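Werkstattbuch, Juni
Schliffproben Messing, Serie Rasten

Fortsetzung der Versuche zur Kratzerfreiheit vor dem Ätzen. Proben eins bis vier von W. Morgan eingebettet, Kaltharz, über Nacht ausgehärtet. Probe drei hat einen Spalt zwischen Harz und Metall, wird trotzdem mitgeführt, Auswertung nur in der Mitte.

Schleifen
Nass, Papier 1000, danach direkt 3000. Zwischen den Stufen Probe um eine Vierteldrehung versetzt, bis die alten Riefen weg sind. Andruck 50 N am Halter, Teller links herum. Spülen unter fließendem Wasser, dann Ethanol, kalt abblasen. Bei Probe zwei Abblasen vergessen, Wasserflecken am Rand.

Polieren
Tuch von Martinelli, Tonerdesuspension frisch angesetzt. Die alte Flasche war unten verklumpt und ist entsorgt. Teller auf 1000 U/min, für Messing vermutlich zu schnell: Probe eins zeigt Kometenschweife hinter den Bleieinschlüssen. Probe vier mit halber Drehzahl gefahren, deutlich besser.

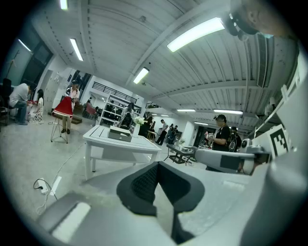

Graues Fach, Tüte mit türkisem Streifen: 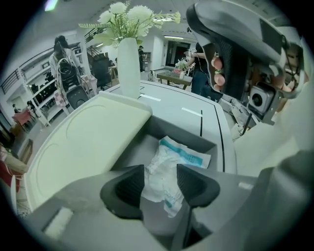
Ätzen
Noch nicht begonnen. E. Prydderch schlägt eine kürzere Tauchzeit als beim letzten Mal vor, die Korngrenzen waren dort überätzt. Einverstanden, erst an Probe zwei probieren. Lösung am selben Tag ansetzen, nicht lagern.

Offen
Probe eins zurück auf 3000 und neu polieren.
Harzspalt: Angharad fragen, ob die Rohlinge vor dem Einbetten entfettet wurden.
Andruck am Halter nachprüfen, die Feder wirkt müde.
Papier 1000 nachbestellen, letzter Bogen ist auf dem Teller.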